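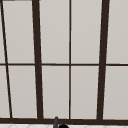

Home Explore Notifications Lists Profile

Search posts, people, tags

ok. thread on old window frames bc three of you asked and I have a train in 36 minutes

first thing - stop ripping them out. salesman quoted my sister 2,000 per window for plastic. her frames are from before the war and the wood is fine, the putty is shot. thats it. putty.

poke test. small screwdriver, push into the bottom rail and the lower corners. stays hard, good. sinks in like cake, cut that bit out and splice in new

you do not need to replace the whole rail for a soft corner!! Geert Van Wijk in Uden does splices all day, taught me in one January weekend, froze my hands off

drafts - mostly not the glass. its the gap where the sash meets the frame. brush strip, routed in. I paid 127 for the lot, whole upstairs

putty: linseed, let it skin over before you paint. two weeks min. I rushed it once and the paint wrinkled, had to redo the entire landing side

paint should go a hair onto the glass. seals the edge. everyone tapes it too tight and then water gets in behind

someone asked about secondary glazing. yes. Aníbal Carhuamaca put it in his place last winter and says the street noise is way down, didnt touch the orignal frames at all

dark paint on a south side gets hot and moves more, check those joints every spring

ok train. will post the splice drawings tonite if I find them, they're in a box somewhere

2022-04-18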